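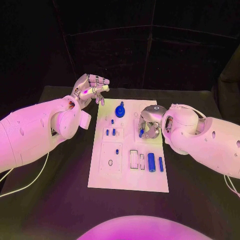 Pale board with the blue parts, on the dark cloth.

28 December 2021

Worked on Brodura until lunch. The tablet build still drops the sound when you go back to the menu, so I turned the music off there for now and made a note. Concetta played the first 8 levels and got stuck on the bridge one, same place as Corrado did. I'll move the second switch closer to the door.

The store page needs a new description by February. Mine comes to 336 characters and the limit we set ourselves is 300. I cut the line about the weather and it read worse — put it back and took out the bit about saving.

Aliki sent her list of the year's best puzzle games for phones. Pumell is at the top, which I agree with, though the last chapter drags. She has Drallard above Caron. I would have them the other way round. Caron has no adverts and you can play it with one hand on the train.

Reto rang in the afternoon about prices. He wants to go free with a paid unlock. I said I would rather charge 2 pounds up front and be done with it. We left it there until he is back.

Soup for tea. Battery on the old test phone is swelling, must get rid of it.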